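Notas para la charla: puesta a punto de la célula bimanual de Brenero
Ponente: Agata Greco

Diapositiva 1. Punto de partida. Célula de dos brazos con manos de cuatro dedos y pulgar. Tarea: colgar tazas en un soporte de alambre. Todo cambio se valida en simulación antes de pasarlo al equipo físico.

Diapositiva 2. Cero articular. Se rehace en octubre y tras cualquier cambio de actuador. Orden: codo, muñeca, pulgar, dedos. Wian Shabalala mantiene la hoja de desviaciones; límite admitido en muñeca, 2 décimas de grado. Si se supera, no se corrige por software: se desmonta la banda y se revisa el apriete.
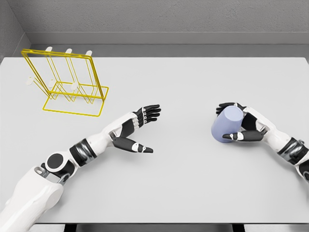 Diapositiva 3. Par del pulgar. Es el ajuste que más tiempo consume. Valor actual: 26 % del nominal con la taza inclinada. Por debajo, la pieza gira al aproximarse al perno; por encima, salta la protección térmica. Mencionar el registro de Havbridge, 337 ciclos con el mismo valor.

Diapositiva 4. Posición del soporte. Medir siempre desde la base, nunca desde los pernos. Tullio Melis pasará la plantilla a quien la pida.

Preguntas pendientes: lubricante del codo (consultar a Piras) y plazo de los repuestos.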